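We use cookies to improve your experience on this site. By continuing to browse you accept our use of cookies. OK

September 9, 2013
By the Foltside Letter

Give us back the lunch hour

Two people in my office eat lunch sitting down, away from a screen. The rest of us eat over the keyboard, one hand on the mouse, crumbs in the space bar. I'm one of the rest of us. So this is a complaint against myself as much as anyone.

I started thinking about it in February, when the firm moved from the old building in Gretthorpe out to the Foltside business park. In Gretthorpe there was a bakery downstairs and a bench by the river. You went out. You had to, the kitchen was a cupboard with a tap in it. People went out at half past twelve and came back at half past one and the phones rang and somebody's niece answered them. The firm did fine.

Foltside has a proper kitchen. Big fridge, good kettle, long counter. And no lunch. I mean the food is there. The hour isn't. You go in, heat the thing, carry it back to your desk. Five minutes, door to door. I've timed it, which tells you what sort of person the place has turned me into.

We were told the kitchen was a perk. Maybe. I think it's the cheapest hour of labour anyone ever bought.

The hour is still in my contract, by the way. Unpaid. Read yours. Most of us have an unpaid break written down in black and white and we hand it over every day without being asked. That's the part that gets me. No manager has ever told me to eat at my desk. If one did I'd be furious. I'd write to someone. But the meeting request comes through for 12:45 and I click accept. Then a soup, then an email about the meeting, then it's three o'clock and I have a headache and I'm short with a supplier who has done nothing wrong.

My grandmother worked in a shoe factory and the whistle went at noon. Everybody out. Cards, a smoke, a sandwich on the wall. She had a hard job and a bad boss and she'd have laughed at anyone who tried to hand her a shoe at ten past twelve. I have a soft job and a nice boss and I answer the phone with my mouth full. Somewhere in between her and me we lost the whistle.

People say it's about flexibility. You skip lunch, you leave early. Do you? Does anyone you know leave early? I skipped lunch most of last winter and I left at the same time as always, often later, in the dark, hungry again.

And people say, well, some like it that way. Parents doing the school run, fair enough. If you really do swap the hour for a earlier train then good luck to you, keep doing it. I'm talking about the ones who swap it for nothing. For looking busy. For the fear that the person across from you is still typing.

There's a cost I didn't see coming too. I don't know anyone in the new building. In Gretthorpe I knew the accounts people because we stood in the same queue for the same cheese rolls. I knew who was getting married, whose dad was sick, who hated the new invoices and why. Half the useful things I ever learned about my job I learned in that queue. Now when something goes wrong with an invoice I send a form to a mailbox. The form comes back with a number on it. Last one was 837. I'd rather have the queue.

There is a cafe across the car park, called Vávra. Soup, dumplings, poppyseed cake, a bit dear. Seats maybe a dozen at a squeeze. At one o'clock on a working day, with a whole business park around it, you can always get the window. I went in last week out of pure stubbornness and sat there with a newspaper and felt guilty the entire time. Guilty! Over my own hour. I kept my phone face up beside the bowl like it was going to hatch.

Nothing had happened when I got back. Two emails, one of them a newsletter.

So what do we do. I don't want a law. We've got rules enough and they're ignored. I don't want a wellness poster either, or a lunchtime yoga class - the moment it's organised it's work again. I'd like something much duller. No meetings between twelve thirty and one thirty. Put it in the calendar for the whole company, grey it out, leave it. And the bosses go first. Seen to go, coat on, out the door. If the person at the top eats at the desk then so will everyone under them, right down to the student in on placement who thinks this is just what adults do.

It'd cost next to nothing. Some calls get returned at two instead of one. The world will cope, it coped in my grandmother's day, and they were making actual shoes.

I'm trying it myself from now on. A real hour. Out if it's dry, at the table if its wet, no phone. I expect I'll crack by Thanksgiving. But I'd like some company while it lasts.
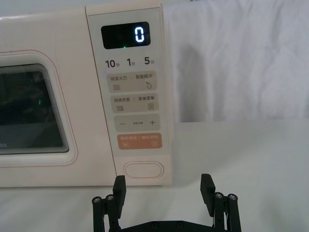

Trulteo wrote: We greyed out the hour at our place nearly 5 years ago and it held up until the first busy month, then the sales side started booking over it "just this once". You need someone senior who'll decline the invite every single time. Ours retired. Back to soup at the desk now.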